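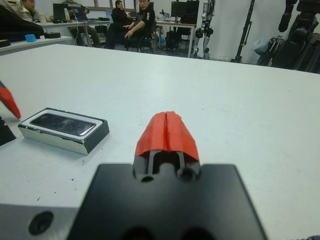
The Matter of the Scratched Block

Report of the Office of Returned Property, Plorelgate
May 1, 2018

The Office of Returned Property receives articles left behind on the ferries, in the public halls, and in the rented rooms of the district. In April it received 750 of them. The greater part were umbrellas, which are governed by a separate procedure and do not concern this report.

The block arrived in a consignment from the Hivilia ferry. It was listed on the carrier's sheet as "black piece, small," between a glove and a jar of buttons. The carrier, Dimex, could give no further account of it. The clerk at the receiving desk entered it under Instruments, on the strength of the row of fine marks along its pale strip, and was asked the same afternoon to state what it was an instrument for. The clerk wrote "measuring" on the form. The form was returned with a request for the thing measured.

Under the rules of the Office, an article that cannot be named may be kept for 2 weeks on the open table, where members of the public may look at it and make a claim. The table is white, so that small things are easily seen on it. Claimants are asked to speak in a low voice and to keep their own belongings on their laps, after an incident in which a visitor's sandwich was cataloged.
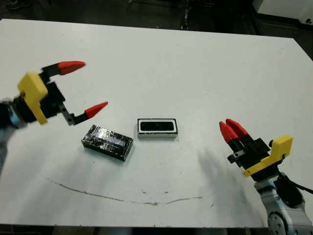 How long may an unnamed article stay on the open table?
It stays for two weeks. After that period the Office must either name it or send it to the long store, where the shelves are arranged by weight.

The first claimant was a gentleman who stated that the block belonged to his late aunt and told the height of the tide. He was invited to describe it before seeing it. He described something made of brass. The claim was declined with the usual courtesies, and he was given a leaflet about the long store.

The second claimant represented the firm of Wongsuwan, makers of clocks. The firm held that the marks were minutes. When asked where the hand was, the representative replied that the hand would be in another consignment. The Office searched the consignments of April and found a hand, belonging to a kitchen clock and already promised to someone else.

The third claimant was a child accompanied by a grandmother. The child put both elbows on the table, studied the block for a long time, and said that it was for telling how far away you were. The grandmother apologized. The clerk asked, for the form, how far away from what. The child said that it depended on who was holding it.

This answer was entered under Remarks. The rules do not provide for any other place.

Following the third claim, the Office ordered a full examination, to be carried out by daylight and recorded without opinion. The examiner wrote that the surface was scratched all over, that the scratches followed no direction, and that the strip was of a color between gray and lavender. Under Condition the examiner put "much handled," then crossed it out as an opinion, then wrote it in again and initialed the change. 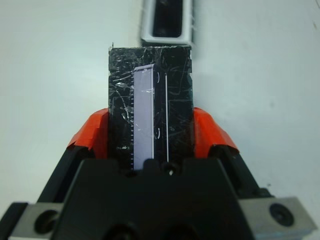 The article standing on end, with the pale strip and the row of small white marks.

The examination produced one difficulty. The examiner had set the block against an Office ruler and found the marks to be evenly spaced, as one would expect. On the next morning a second examiner repeated the test and also found them evenly spaced, at a slightly different distance. Each was certain of the result. The second examiner, it should be noted, had lately moved to Plorelgate from the far side of the river and took the early ferry home.

The Superintendent directed that the test be made once more by every member of the staff. Four of them had been born within sight of the building, and their results agreed to a hair. The night porter, whose family lives some 600 miles to the north, took the block to the window and held it there past the end of the shift. The porter's figure was left blank on the sheet. Beside it, in pencil, was the name of a village.
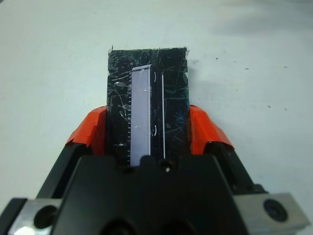 Can an article be claimed by a member of the staff?
Staff may make a claim on the same form as the public, provided that another clerk receives it and the claimant describes the article in advance.

The night porter submitted such a form on the last permitted day. In the space for a description the porter had written that the block was black and badly scratched, and that it was lighter in the evening than in the morning. In the space for proof of ownership the porter had written "none."

The Office considered the claim at length. It could not be allowed, as the porter had never owned the article and did not say otherwise. The rules do, however, permit a loan to any employee traveling on leave - a provision written for umbrellas, though the word does not appear in it. The loan was approved. The porter's leave, which had stood unused for several years, was approved on the same sheet.

The block has been reclassified under Instruments, with the remark of the third claimant copied into the column for purpose. The porter left on the morning ferry and has undertaken to report the reading on arrival. The place on the table has been given to the jar of buttons.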